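How do you keep a small stream chat friendly?

Trunow
2025-02-12

Hi all! I stream cozy puzzle games a few evenings a week, and I just passed 592 followers, which still makes me a little teary. Chat used to be the same sweet regulars, and now new folks wander in and some get snippy.
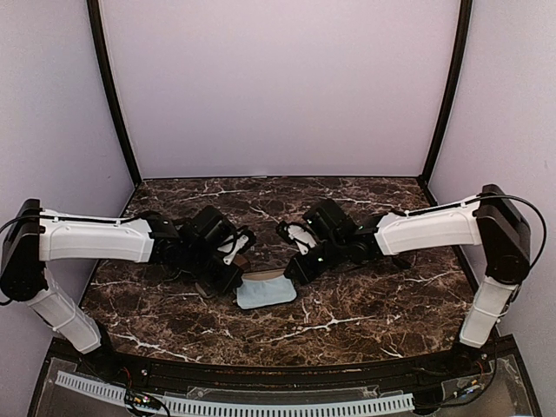 I don't want to scare anyone off with a wall of rules, but I'd hate for my regulars to drift away. What worked for you?

Laller

Congratulations! I kept mine to three short rules and asked two longtime viewers to moderate (they were so pleased to be asked). Say hello to newcomers by name, too, it softens people right up. 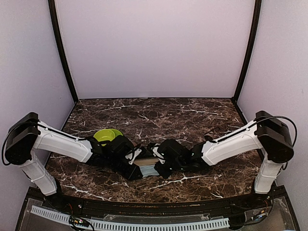 Two arms over a marble-patterned tabletop

Ghoneim

slow mode. 18 seconds. done

Bostness

Seconding the moderators. I waited until 928 followers and wish I'd asked sooner.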